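Teaching by hand: Olga Neves on robots, grippers and a mat with an egg on it
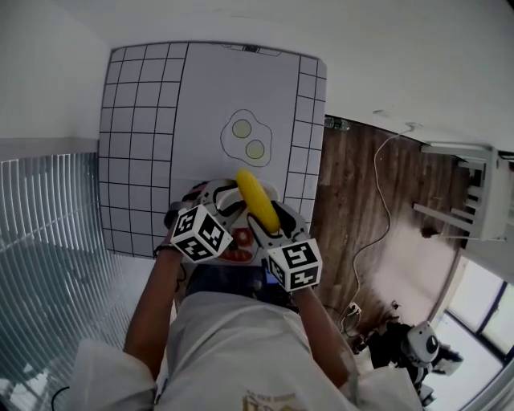
Olga Neves has spent most of the past year trying to find out how little a robot needs to be shown. Her group at Ziltholm works on picking up small objects and putting them down in the right place, and the method it uses does without a robot for the whole of the teaching stage. A person holds the gripper and does the job. The arm comes in later.

"We used to steer the arm with a joystick," she says. "You could get a decent example out of it, but it was slow and people got tired. Jaime Bragança did one full day of that and asked to be moved to something else."

With the hand-held gripper, the group recorded 700 examples for the latest study. It kept 528. The others were dropped before training, mostly for tracking faults.

The tracking depends on printed markers on cubes fixed to the gripper's fingers. Software finds the markers in the video and works out where each finger is and how far the jaws are open. "If your sleeve or your arm covers one cube for too long, you lose that finger," Neves says. "Archie MacLeish wrote the part that fills in short gaps. Long gaps we throw away."

The mats were his idea too. Each has grids down the sides and a simple drawing in the middle, such as a fried egg, and the objects are toy food, a yellow ear of corn among them. I asked whether the drawings matter.

"The drawing gives you a place to talk about. You can say 'next to the egg' and everyone in the room knows where that is. The grids are for measuring afterwards."

The main result is about variety. The group trained one version of the system, called Birier, on 227 examples from a single person, and another on the same number shared between 6 people. The second did better when objects started in places it had not met before. Neves is careful about how much to read into this.

"It's one table height and one kind of gripper. Lamduan Phromma thinks some of the gain comes from people having different arm lengths, so they come at the object from different angles. I think she's probably right, but we haven't tested it separately."

Soft objects are still a problem. The system tends to close the jaws too far, and nothing in the recordings tells it how hard the person was squeezing. A force sensor has been ordered and should be fitted in January.

Until then the group is going back through the rejected recordings. "Some of them are fine for a few seconds and then go wrong," Neves says. "We'd like to keep the few seconds."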